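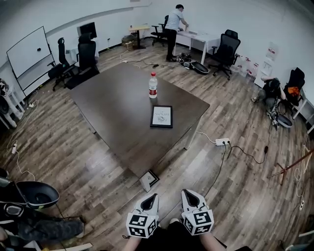
Stornis, 13 September 2021

Chapter 2
Measuring and Reporting Floor Area

2.1 Why area comes first

Most terms in a residential lease or sale can be settled without a tape measure. Floor area cannot. It enters the asking price, the tax assessment, the insurance schedule and, in many shared-ownership buildings, the monthly fee. An error made at the first visit is copied into each of these, and later readers seldom check it against the building.

This chapter deals with single-family houses and individual apartments. Commercial space, where corridors and lobbies are divided among tenants, is left to Chapter 6. Readers should already know the terms title, parcel and improvement from Chapter 1.

2.2 Gross, finished and usable area

Three figures are in common use, and a listing that gives one number without naming it is incomplete.

Gross area is taken to the outside face of the exterior walls and includes everything under the roof on each level. Finished area leaves out spaces that lack heat, a finished ceiling or finished walls. Usable area is taken to the inside face of the walls and leaves out stairs, shafts and any floor where the ceiling falls below the minimum height set by the local rule.

The Duggan house, used throughout Part One, has a gross area of 943 square feet and a finished area of 785 square feet. The difference is an unheated rear porch and a storage room with bare studs. Neither figure is wrong. A buyer who compares the first with the finished area of the house next door will still reach a wrong price per square foot.

2.3 Attached and detached structures

A garage is reported separately even when it shares a wall with the living space. A detached workshop or guest cabin is measured on its own sheet, with its own sketch, and is never added to the main house. On the Ballwood parcel the detached studio measures 300 square feet. The seller's agent, Darragh Mulcahy, had included it in the total for the house, and the appraiser, Kirsten Laxdal, returned the file for correction before assigning a value.

Heat alone does not make a detached structure part of the main house. The usual test is whether a person can walk from one to the other without leaving finished space.

2.4 Order of work

Measure the exterior first, moving clockwise from the front left corner. Record each wall to the nearest tenth of a foot. The front walls and the rear walls must add up to the same width; if they do not, remeasure before going inside. Interior work follows, level by level, beginning at the lowest. Furniture may stay in place, but wall lengths are not to be estimated from it.

Stair openings are counted once, on the level from which the stairs descend. Open space above a two-story room is not counted on the upper level.

Terms introduced in this chapter: gross area, finished area, usable area, detached structure, closing the sketch.

2.5 Closing the sketch

A sketch is closed when its perimeter returns to the starting point.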